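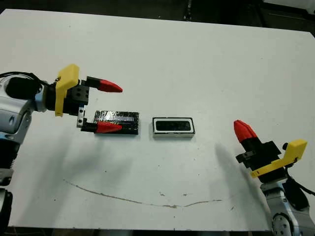 Etetti is a home-built two-armed robot, and I'm the one who keeps its page up to date, so forgive me if this reads more like a chat than a proper entry. It was started in a shared workshop by Merja Halonen, who wanted a pair of arms that could do small table jobs without costing as much as a car. I joined a bit later, mostly to crimp cables (and to drink the coffee). The arms were second-hand, but nearly everything past the wrists has been fiddled with by one of us. Both grippers have the same black body, yellow bracket and red tapered fingertips, and keeping them the same was Merja's rule from day one. It means one set of spares does for either side!

Name

Etetti doesn't mean anything, as far as I know. Merja had it written on a parts box and it stuck. An earlier version was called Pustska, and you'll still find that name in some of the older wiring notes.

Grippers

Each gripper has two fingers, which open wide and close to a point. We went through a lot of tip shapes. Flat ones were fine for blocks but hopeless at picking up anything thin, and the tapered ones are a fair compromise – they slip now and then on shiny tape, and I've learned to close them more slowly on that sort of thing. The brackets went through three versions, and the second one snapped in June while I was showing off to a visitor.

Cabling

This is the part I get most letters about. The cables run outside the arms, and yes, I know, it would be neater inside. We tried that on Pustska and spent a whole weekend fishing for a broken wire. Outside, I can swap one in ten minutes. Do leave plenty of slack near the wrist, more than looks sensible, and turn the joint all the way both ways by hand before you switch on.

The block and tray job

Etetti's regular practice job is putting a flat block into a shallow tray. It sounds dull and I love it. The block has to go in level, and if one end drops first it jams against the rim. Our notebook has 711 tries in it, 104 of them with the Peltonen controller, which Merja prefers and I don't. The rest used Cusach, our own code, and that's what is on the machine now.

Cost

We've spent 400 euros on it, leaving out the arms themselves and the table. Most of that went on motors for the grippers.

Current state

As of 19th August both arms run, though the right one still hums a bit at low speed. Merja thinks it's a bearing. I think it's the belt, and we haven't opened it up yet.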